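Merance 4 Countertop Dehydrator -- Owner's Guide

Section 3: Your First Batch

Read this section before you slice anything. Section 2 covered unpacking and the empty burn-in run, and if you skipped it, go back. Your first tray of apples will otherwise taste like a new shower curtain.

3.1 Preparing the fruit or vegetables

1. Wash and dry the produce. Water left on the skin is water the machine has to remove, and it bills you by the hour.

2. Slice everything to the same thickness. A quarter inch suits apples, pears, zucchini and firm tomatoes. Use the Fostell slicing guide if you bought the bundle, or a steady hand if you have one.

3. Soak apples and pears in a bowl of water with a good squeeze of lemon for a few minutes. This keeps them from turning the color of an old paperback. Pat them dry.

4. Blanch carrots and green beans briefly, then cool them in ice water. Mushrooms and peppers can go in raw.

Note: Bananas are ready when they have a few brown spots. Very green bananas dry into something you could tile a bathroom with.

3.2 Loading the trays

1. Lay the slices in a single layer with a little space between them. Overlapping slices become one large slice with opinions.

2. Put the wettest items on the bottom tray, nearest the drip pan.

3. Slide each tray in until it clicks. If it doesn't click, it is upside down.

4. Close the door and check that the latch is flat against the frame.

CAUTION: Do not cover the rear vent. Do not run the unit under a wall cabinet or push it up against a curtain. Leave open space on every side, including the side with the toaster.

3.3 Setting the temperature and time

1. Press POWER. The display shows the last setting used.

2. Press TEMP and choose 135°F for fruit or 125°F for vegetables. Fresh herbs want 95°F and very little attention.

3. Press TIME and set the hours. The timer runs to 36 hours, a number you should need only for whole figs or a serious grudge against plums.

4. Press START. The fan comes on first and the heater follows.
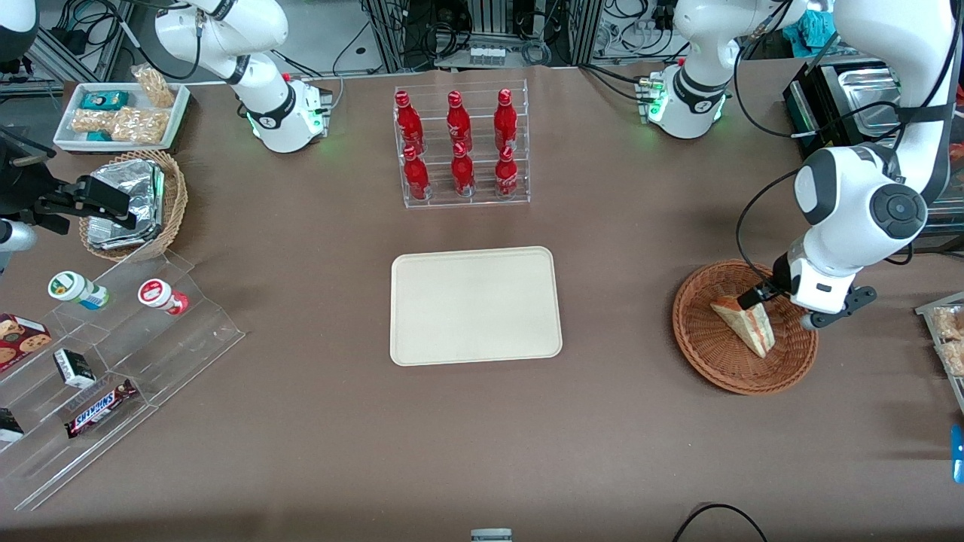 Sandwich wedge in a wicker basket.

3.4 Checking and finishing

1. Check apples after six hours and tomatoes after eight. Thick slices and damp weather both add time, and October tomatoes take longer than they look.

2. Take out one piece and let it cool for a few minutes before you judge it. Everything feels soft while it is warm.

3. Tear the piece in half and squeeze. Fruit should be leathery, with no beads of moisture along the tear. Vegetables should be crisp or brittle.

4. When the batch is done, press STOP and leave the door open for 30 minutes before you pack the food away.

CAUTION: The trays and inner walls stay hot after the fan stops. Use oven mitts.

Note: Fill jars two-thirds full, seal them and shake once a day for a week. If you see fog on the glass, put the contents back in the dryer. If you see mold, throw out the whole jar -- picking around it doesn't count.

Cleaning the trays is covered in Section 4.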